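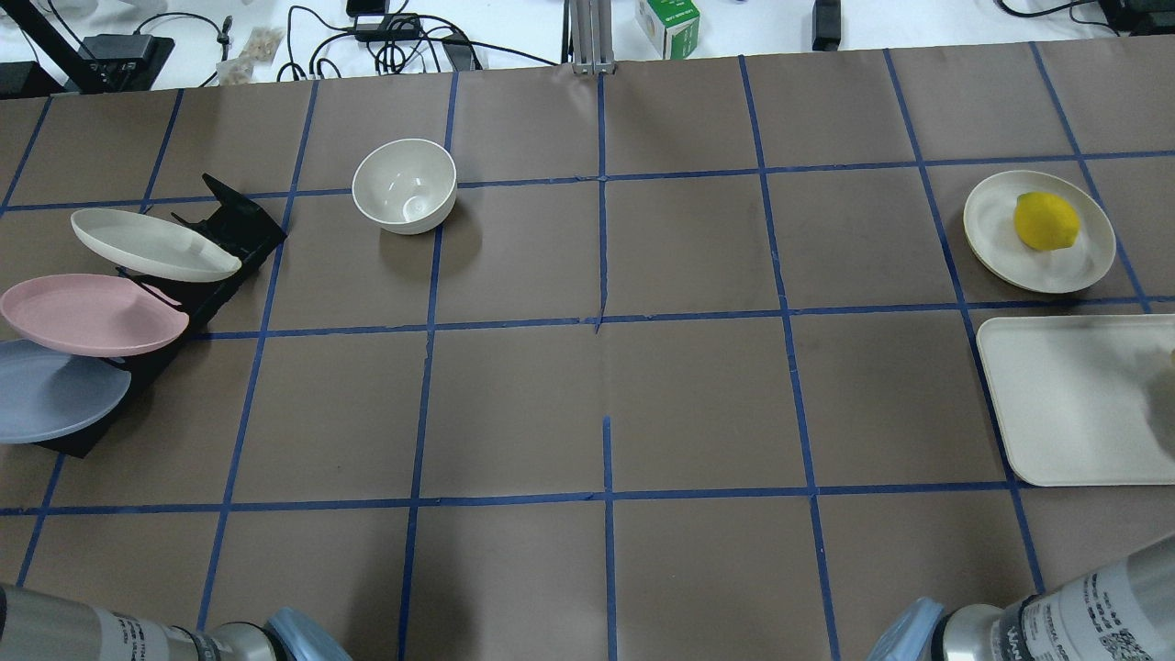

Stop thinking about pressure and start thinking about flow, one operator told me before I'd even found a place to park, and then he went back to rinsing a cattle trailer. I've been repeating it to people ever since.

The wash yard at Ferklow sits behind the grain terminal, two bays under one long roof, and it's the busiest place in town at five in the morning. Livestock haulers come straight off the road and line up with their lights on. Until last August they were washed with three portable machines wheeled from bay to bay, each with its own burner, its own fuel tank and its own bad habits. Now there's one fixed plant in a back room, with pipe running along the walls and a hose reel at every station. I love a good back room, and this is a very good one.

The pump is an Orklow, belt driven and painted a green you won't forget. Its hour meter read 2927 when I visited, and that includes the months it spent as a demonstrator. It's rated for nearly 3000 psi, but the crew runs it well under that and opens up the volume instead. More water at a lower pressure carries the muck off the deck and down the drain, where a thin hard jet mostly moves it into the next corner. Try both on a ribbed aluminum floor and you'll see it in a minute!

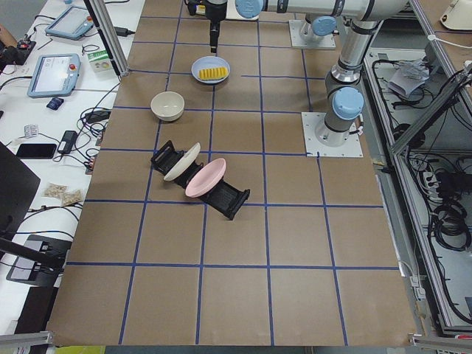

A light blue plate and a cream-colored bowl on brown paper.

Heat comes from a Pichon coil heater, and it was the heater that sold the yard on going fixed. A portable burner cycles every time you let go of the trigger. The Pichon feeds a small insulated loop, so the water at the far reel is hot when you pull the gun off its hook – no standing around, no cold first pass that just smears the grease. The crew descales the coil twice a year, and the man who does it showed me the old gaskets in a coffee can with real pride.

Then there's the gun itself. Everyone has an opinion about guns. The ones here are Flamis, with a light trigger and a swivel that keeps the hose from fighting your wrist. After a dozen trailers that swivel matters a great deal. I washed one side of one trailer and my forearms let me know the next day, so I can't imagine doing it with the stiff old guns that still hang by the door. 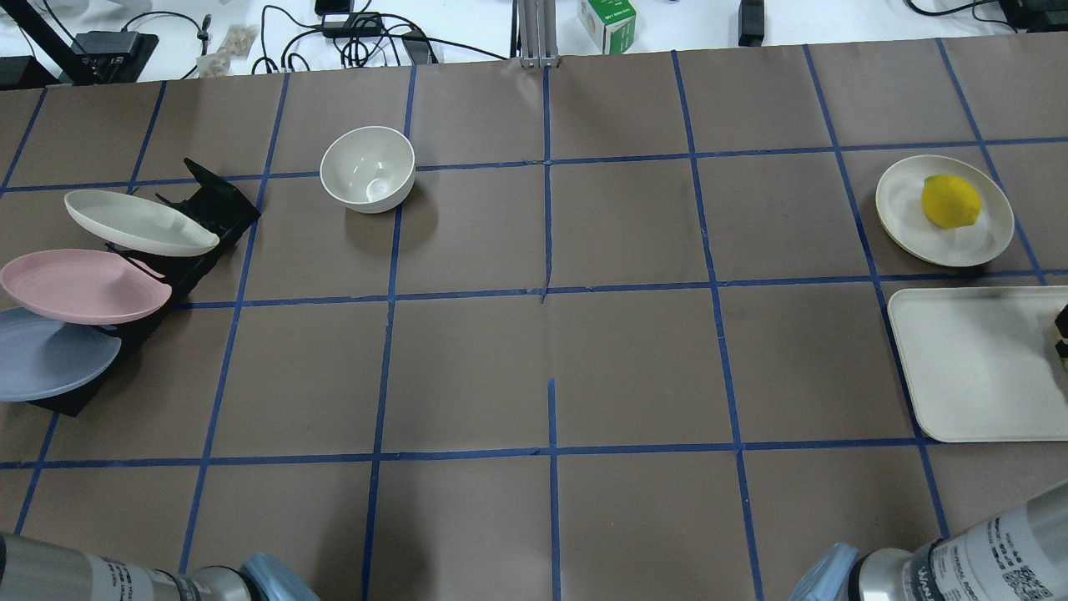 Three plates leaning in a black dish rack.

In its busiest month so far the yard put 407 trailers through, which would have been hopeless with the portables. There were grumbles. The first set of reels was mounted too high for the shorter members of the crew and had to come down again, and a frozen elbow closed Bay 2 for most of a morning in the first hard frost. Heat tape went on that afternoon, and every outside wall got a second layer of lagging.
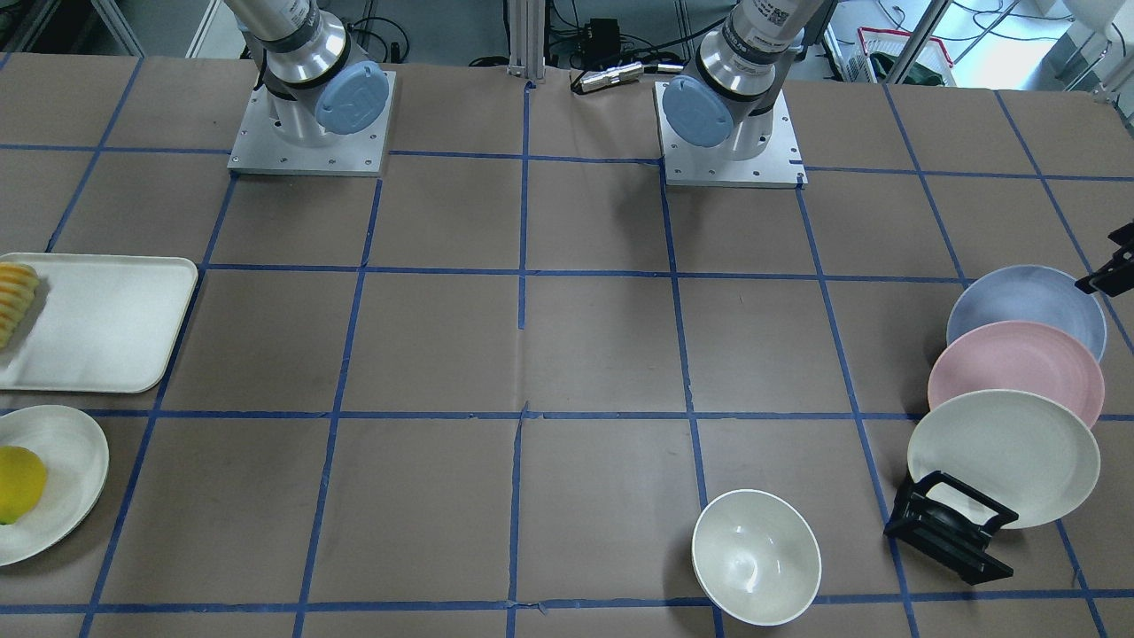 What the yard wants next is water recovery. A settling pit is already dug behind the bays, and the plan is to send the cleaned-up water back for the first rinse only, with fresh water kept for the final pass and the disinfectant. Nozzles are the worry, as fine grit will chew out a fan tip in weeks, so a filter bank has to go in first. There's a spot marked for it on the floor of the back room, right beside the pump, and I plan to drive back up when they plumb it in.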